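4.2 Shelf height and the case for the adjustable cabinet

The claim that a small two-door cabinet stores more when its middle shelf can be moved has been repeated so often that it is seldom tested.

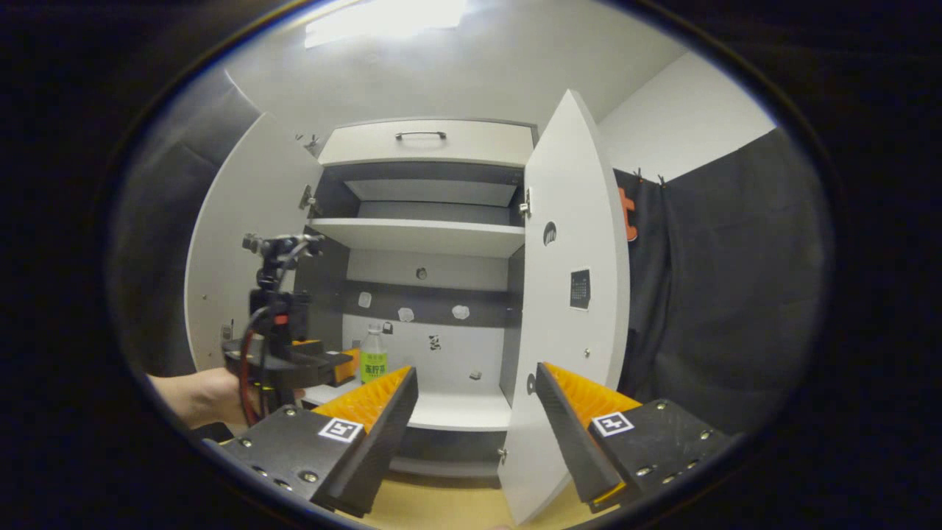

Jillden makes the claim in its planning guide for shared kitchens, and Hanik repeats it with a table of suggested shelf heights. Neither says how the heights were chosen. Ekanayake goes further and argues that a fixed shelf "wastes the upper third" of any low cabinet, a figure for which we could find no measurement at all. We therefore treat the claim as open, and ask only whether people in ordinary use put more things into a cabinet after the shelf has been moved.

Figure 3 gives one cabinet with a closed drawer at the top and both doors open. The middle shelf leaves a shallow compartment above and a taller one below. The upper compartment is empty, and a single upright bottle stands at the left of the bottom shelf. We do not offer this as proof of anything. A cabinet seen once may be full an hour later, and much of the earlier writing on the subject leans on just this sort of single view. It does help to fix the terms: by "upper" we mean the space between the drawer and the middle shelf, and by "lower" the space from the middle shelf down to the bottom one.

Figure 3. Two-door cabinet with top drawer, doors open. Upper compartment empty; one labeled plastic bottle in the lower compartment.

The Prundport records cover 1,992 cabinet checks. Of these, 1,570 were made in kitchens where the shelf stayed where it was for the whole period, and the rest come from kitchens where residents were told they could move it. Ashraful Sikder, who kept the records, noted in December that very few people had taken up the offer. In the end the shelf was moved in 12 kitchens. That is a thin base for a general rule, and we doubt that the published guides rest on a thicker one.

Even in those kitchens the gain is hard to pin down. Residents who moved the shelf tended to clear out the cabinet first, and a cabinet that has just been cleared will look roomier whatever the shelf is doing. When we set aside the checks made soon after a clear-out, the difference between the two groups shrank to a size we would not want to defend. It may be real. It may also be the work of a few tidy households.

A second problem is the habit of treating empty space as wasted space. Several residents said that they kept the shallow compartment clear on purpose, as a place to put something down while reaching for something else. Others could not say why it was empty - a fair answer, in our view, and one that the survey form did not allow. Counting both as failures of design, as Ekanayake does, decides the question before it is asked.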